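Driltside Over-Sink Drying Rack: Product Review

Prepared for residents and building managers of the Trelesard Housing Association
Reviewer: Ásdís Ásgeirsdóttir, Household Equipment Desk
30 June 2026

The Association publishes reviews of household goods that residents ask about most often. Dish drying has been a regular subject of those requests. Many of our kitchens have no dishwasher, and in the older buildings the counter beside the sink is barely wide enough for a conventional rack with a tray. The over-sink type, made of metal rods that span the basin and let water fall directly into it, is frequently suggested as an alternative.

The Driltside rack is sold in one size and one finish, stainless steel. The Association bought its copy at the ordinary price of $54 from Egilsson, the hardware supplier used by our maintenance department. The manufacturer had no part in the review and did not see it before publication.

Method

The rack was in daily use for 90 days in the Association's test kitchen, and a second one was lent to a household of five for part of the same period. Both were used for ordinary washing up, including cast-iron cookware, wine glasses, baking sheets and children's cups. The test kitchen rack was also loaded with 4000 grams of stacked plates and left overnight on several occasions.

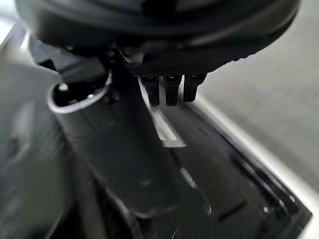 Test kitchen, close view.

Fit

The rack must rest on both edges of the basin, and buyers should measure from outer rim to outer rim before ordering. The figure printed on the box refers to the inside opening and has already caused one of our building managers to send back a full order. On sinks with a raised rim, the rack sits level and does not shift when a heavy pot is put down on it. On sinks mounted flush with the counter it can slide if pushed from the side. A damp cloth under one end cures this, although a better grip on the rails would have been preferable at the price.

Double sinks suit it best. One basin can be given over to drying while the other remains free for washing, and nothing has to be moved when a large pan comes to the sink. In a kitchen with a single basin the rack must be taken off and put back several times during one meal's washing up. The borrowing household, which has a single basin, named this as its main complaint.

Drying

Plates laid flat dry slowly on the underside, as they do on any rack without upright slots. Leaned against one another, they dried well within an hour. Glasses placed rim down on the rods drained cleanly and left no ring, a clear improvement over a plastic tray. Small items are less well served. Teaspoons and the lids of food containers fall through or tip, and Driltside supplies no basket for them. A separate cutlery cup will be needed.

The rack is also useful for rinsing vegetables and for cooling a loaf of bread, and the household reported using it for both.
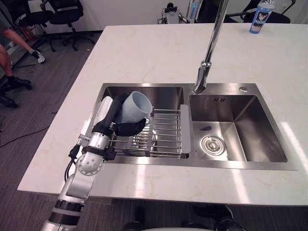
Wire rack resting over the left basin of the double sink.

Cleaning and wear

A weekly wash with a soft brush and dish soap was sufficient. Limescale formed where the rods meet the side rails, which is the one place a cloth does not reach, and was removed with white vinegar and an old toothbrush. No rust was found on either rack at the end of the period. Steel wool should be avoided, as it dulls the finish.

We also tried Flivadent, a descaling powder that several residents had recommended. It worked no faster than vinegar on this rack and costs considerably more. It may have its merits in kettles, and a separate review is planned for October.

Noise

Residents in buildings with thin kitchen walls may wish to know that metal on metal is loud. A saucepan set down carelessly on the Driltside rack can be heard in the next room. A folded tea towel at one end helps – and gives glasses a softer place to stand.

Comparison with the standard plastic rack

The plastic rack and tray supplied in our furnished apartments holds more plates upright and accepts cutlery. It takes up counter space at all times, however, and the tray must be emptied and scrubbed. Residents who wash up for one or two people will probably prefer the Driltside. Larger households with a single basin should keep the plastic rack.

Recommendation

Recommended for kitchens with a double sink. Recommended with reservations for single sinks with a raised rim. Not recommended for flush-mounted single sinks.

Residents wishing to borrow the review copy for a week may apply to the Household Equipment Desk, quoting item 1133. Racks should be returned clean and in the original box.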